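Search this site Go

Drinking vessel

1/13/19
By Zuzana Dvořáček

A drinking vessel is any container made to bring a drink to the mouth. The family takes in cups, mugs, beakers, bowls, horns, goblets, flasks and bottles, and it is one of the oldest and most widespread groups of household objects we have. Almost every people that has left anything behind has left something to drink from.

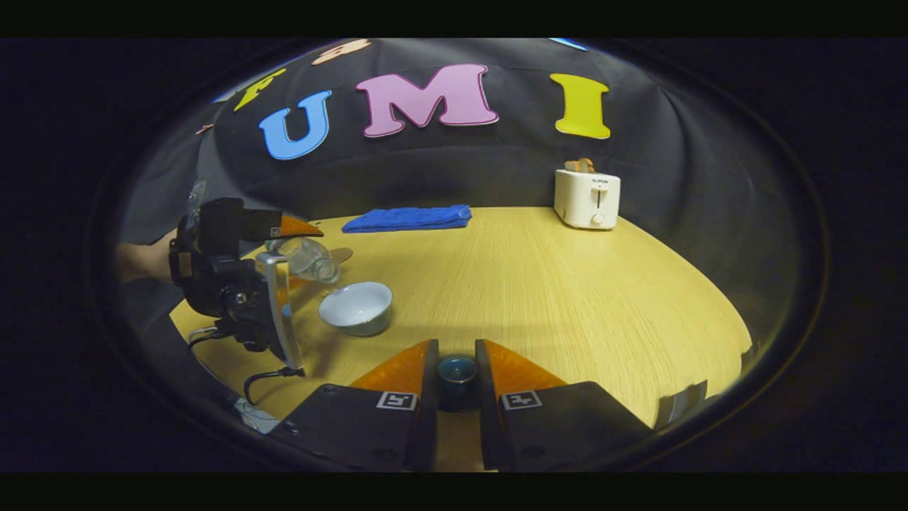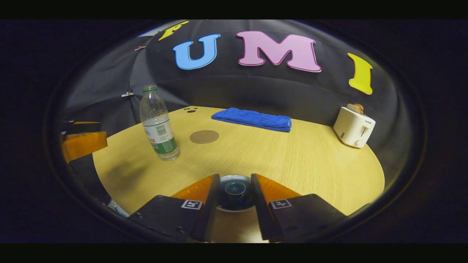
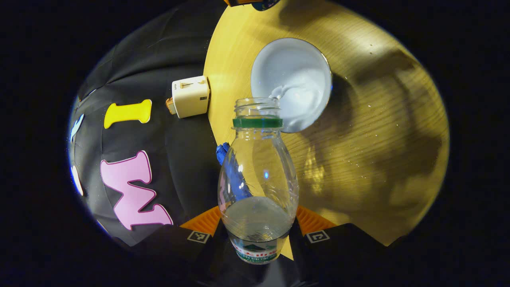
Early forms

The first drinking vessels were probably found, and only later made. Shells, gourds, hollowed wood and animal horn all hold water with very little work. Horn is a wonderful material for the job: it is light, it does not crack easily, and it can be softened with heat and pressed into shape. Its one great drawback is that a pointed horn cannot be put down while full, so many were given feet or metal stands.

Fired clay changed everything. A potter could choose the width of the mouth, the thickness of the wall and the shape of the foot, and could make the same cup again and again. Bell-shaped clay beakers spread across much of Europe in the third millennium BC, and they are so distinctive that archaeologists named a whole culture after them.

Cups with and without handles

The handle seems such an obvious idea that it is a surprise to learn how many fine traditions did without it. Chinese tea bowls have no handle, and the drinker holds them by the rim and foot, or on a saucer. When Chinese tea wares first reached Europe in large numbers, people there drank from small bowls of the same kind. Handles became common on European teacups during the eighteenth century.

Mugs went their own way. They are usually straight-sided, thick and meant for daily use, and their size makes a handle very welcome. The Tirkdale mug, a brown-glazed type from the north of England, has a handle set so low that the little finger rests against the table -- a lovely thing to hold once the knack is learned. Roswitha Seidel's catalogue of the type lists 138 pieces, most of them chipped at the lip from long service.

Glass

Glass vessels were at first cast or built up around a core, and they were costly. Glassblowing, developed in the eastern Mediterranean in the first century BC, made them far quicker to produce, and within a few generations ordinary Roman households could own them. Clear glass also let people enjoy the colour of a drink for the first time!

Bottles

A bottle differs from a cup in having a neck narrower than its body. The narrow neck slows pouring, cuts down spilling and can be closed. Stoppers have been made of clay, wax, cloth, wood and cork. The screw thread came into wide use in the nineteenth century, and it is still the usual closure for bottled water.

Collecting

Drinking vessels make a generous subject for collectors, as good examples can be found at any price. The Jarkent collection, put together by Yeshi Araya, holds 1,034 cups and bowls, eight of them carved from a single walnut trunk.

See also: Goblet; Tankard; Tea bowl; Water flask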